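The Label Is Not the Chore

Every September the same advice comes around again: buy a bin, divide the bin, label the divisions, and the household will run itself. My neighbor Canan Ertürk spent 60 dollars on dividers at a shop in Plarnville and told me she felt calmer walking to the car. I believe her. I also believe the feeling was most of what she paid for.

I have lived with labeled drawers, labeled jars and, for one bad winter in Hedamcombe, labeled shelves in the refrigerator. The labels were always right. Whatever was under them was another matter. A tag reading "batteries" doesn't pick up a battery and carry it across the room, and the person who wrote the tag is usually the only one who reads it.

Cutlery is supposed to be the easy case. Spoons, forks, knives, a place for each, and what could go wrong?

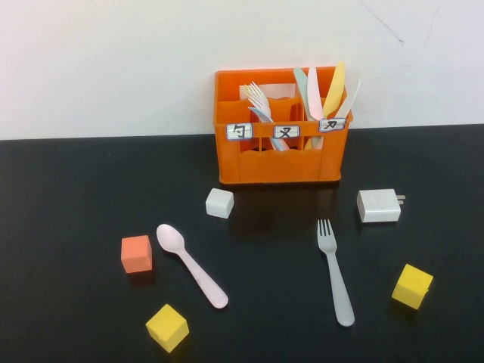 Spoon, fork and knife, labeled left to right. The pink spoon is on the table.

The knives, I admit, look settled. But a crate can be divided and labeled with care and still have a spoon lying out in front of it, along with a power adapter and four small blocks. None of the three labels has a word to say about a power adapter. Most of what clutters my own kitchen is like that, stuff that belongs to no category anyone would bother to write down.

Recep Oral, who writes the home column for our paper in Grarton, would answer with a fourth compartment marked "other." I had one of those. It filled up in six days and stayed full until we moved.

I'm not against crates. Forks standing in a crate are easier to grab than forks in a heap, and if three strips of handwriting help a child or a houseguest set the table, fine. I just don't think the strips deserve the credit they get. Somebody still has to walk over and put the spoon away, and in my house that was true before we owned a single label.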